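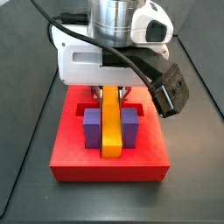
Prokopenko to open second parts and repair center in Ratance

RATANCE, 8th June – Prokopenko, the family-owned supplier of replacement parts for home appliances, will open a second parts and repair center in Ratance this summer. The new site on Tiketon Road will employ 132 people once it is fully staffed, and hiring for counter, warehouse and bench positions is now under way.

The company signed a lease on the former Ultura furniture warehouse in April. Work on the loading area and the customer entrance has started, and the repair benches will be moved in when the floor is finished. The original Prokopenko location on Mill Street will stay open with its current hours and staff.

"We ran out of shelf space on Mill Street a long time ago," said Marta Kuzmenko, general manager of Prokopenko. "Customers were driving over for a door gasket or a pump and being told it would be in next week. We want to hand it to them across the counter."

The Tiketon Road center will stock 3000 different parts for washers, dryers, dishwashers, refrigerators and ranges, including many for models that are no longer made. Parts can be ordered by phone or at the counter, and customers who are not sure what they need may bring in the old part for matching. Orders placed before noon will be ready for pickup the same day if the part is in stock.

Small appliances may be dropped off for repair without an appointment. Large appliances will be repaired in the customer's home, as they are now, with service trucks based at both locations. The company plans to add evening service calls in Ratance and the townships to the north, an area it has served only in the daytime.

Prokopenko will also bring back its home repair classes, which were dropped when the Mill Street meeting room was turned into storage. Each class lasts 2 hours and covers one type of appliance. Dryers and dishwashers will come first.

Rostyslav Bondarchuk, who has managed the Mill Street repair shop for the past nine years, will run the new center. "Most of what comes in can be fixed, and for less than people expect," Bondarchuk said. "The wait for parts has been the main complaint, and I hear it every day."

Contractors and property managers with existing accounts can use them at either location – no new paperwork is required. The parking lot has 229 spaces, with a separate entrance for trucks and trailers.

Applications for all open positions are available at the Mill Street counter. An opening date will be announced after the final building inspection.

Media contact: Marta Kuzmenko, Prokopenko, Mill Street, Ratance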